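Filed under: Short Fiction, Sunday Reads

The Gray Cabinet

By the time Iolanda Tavares came to work at the Jumetti building, the cabinet had already been talked about so much that she half expected it to shake her hand. It was Washington Nogueira who took her down to meet it, on a morning in April when the rain was coming in sideways and her good shoes were soaked through, and he stopped in front of it the way her grandfather used to stop in front of the church.

"Amber, green, red," he said. "You say good morning to those first. Then the meter. Then you can have your coffee."

She wrote that down, coffee and all, in the little notebook Luana Araújo had given her upstairs, the one with Queiroz stamped on the cover and 37 pages already torn out by whoever had the job before.

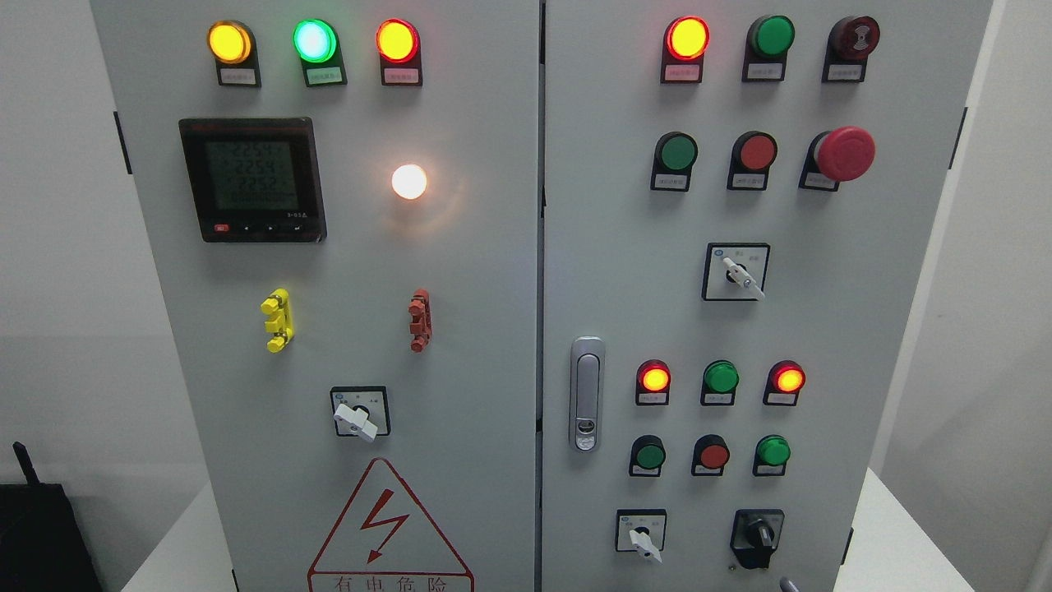
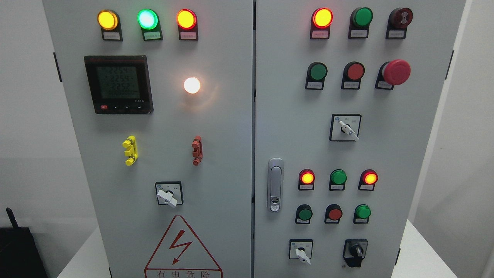

The gray cabinet, with its three lamps lit in a row and the meter below them.

"Two hundred twenty-five and a bit," Iolanda read out, squinting at the top line.

"And a bit," Washington agreed, very pleased. "Always tell me the bit."

He had looked after it for some 30 years, if you counted the old panel that stood there before, and he did count it. He told her about the night the bakery next door flooded, and about Heike Haberkorn, who had taught him everything and who used to knit on a stool beside the doors through the whole late shift, a long brown scarf that never seemed to get any longer. He told her what the red triangle with the lightning bolt meant, although anyone would have known, and then he told her again in a lower voice, and that second time she put her pencil down and listened.

"You don't open it by yourself," he said. "I don't either. You call Janaína Amaral and you wait, even if she takes an hour, and she will."

Iolanda looked at the round white lamp next to the meter. It had a soft, warm sort of glow, like a kitchen window when you're walking home late and somebody has stayed up, and she thought she might not mind the mornings down here, once she had some dry shoes.

"Does it ever go wrong?" she asked.

Washington thought this over for a good long while, rubbing his chin.

"Write down the bit," he said, and went to see about the coffee.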